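4. Setting up the desk

Read this section through before you begin. The Merrick desk is heavy once the top is fixed, and it is easier to choose its place first than to drag it across a room later.

4.1 Choosing a place

1. Measure the wall where the desk will stand. Leave a gap of 40 mm behind the top so that leads can hang freely.
2. Check that the floor is sound and level. Boards that dip or spring should be put right first.
3. Keep the desk out of the direct path of a radiator or fan heater. Long heating from one side can bow the top.
4. Allow enough room at the short ends to get past with a chair.

Note: The Merrick may stand along a wall or out in the room. If it is to stand out in the room, order the back panel (part 963), which is not in the standard box.
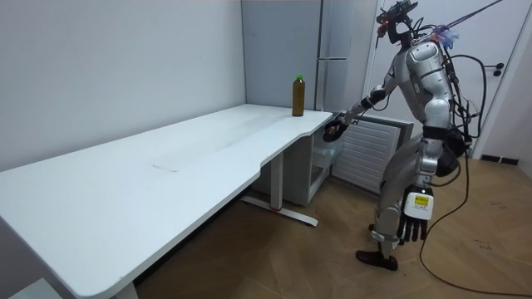 Fig. 4a. Long white desk in a small room.

4.2 Fitting the frame

You need 2 people for this part of the work. Lay a blanket on the floor and put the top face down on it.

1. Set the leg frames on the underside with the feet pointing outwards. The stamped letter on each frame should match the letter by its holes.
2. Put in all the long bolts by hand and turn them until they just bite.
3. Fit the cross rail between the leg frames. The slotted side faces the back of the desk.
4. Tighten the bolts with the hex key, working from corner to opposite corner.
5. Turn the desk over on to its feet. Lift it clear of the floor. Do not roll it over on its legs.

Caution: Do not use a power driver on the long bolts. The inserts will strip, and a stripped insert is not covered by the Fuvgate guarantee.

If a bolt goes in stiffly, take it out and start again. Wax from a plain candle, rubbed on the thread, is fine. Do not use oil, as it marks the top.

4.3 Levelling

1. Put a spirit level along the front edge, then across each short end.
2. Screw the foot down to raise a low corner. A half turn is often enough.
3. Press on each corner in turn. If the desk rocks, adjust one foot only and try again.
4. When the desk is steady, run the lock nut up against the frame with the flat spanner.

Note: On wood floors, stick the felt pads to the feet before levelling. Pads fitted afterwards will put the desk out of true. On parquet, look along the blocks for any that stand proud and move the desk a little to avoid them.

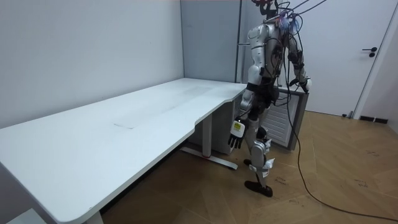 Fig. 4b. Short end of a white desk on a parquet floor.

4.4 Leads and sockets

1. Clip the lead tray to the cross rail, open side up.
2. Lay the extension block in the tray with its switch towards the user.
3. Bring one lead only from the tray to the wall. Leave a loop of slack so that the desk can be pulled forward for cleaning.

Caution: Never plug one extension block into another. Do not run leads under a rug or under the feet of the desk.

4.5 First weeks

The bolts settle as the desk takes up its load. Check them after 2 weeks, and again whenever the desk has been moved. Wipe the top with a damp cloth and dry it straight away. Scouring powder and window spray will dull the finish.

Older desks sold under the Larnley name use the same feet and lock nuts but a different cross rail. Do not mix the rails. If you are not sure which desk you have, look for the label inside the left leg frame and write to Delwyn Dunstan in the parts office at Paloscombe, giving the number on it.

Go on to section 5 to fit the drawer unit.

Fuvgate Furniture, Parts Office, Paloscombe | Contact us | © Fuvgate. All rights reserved | Back to top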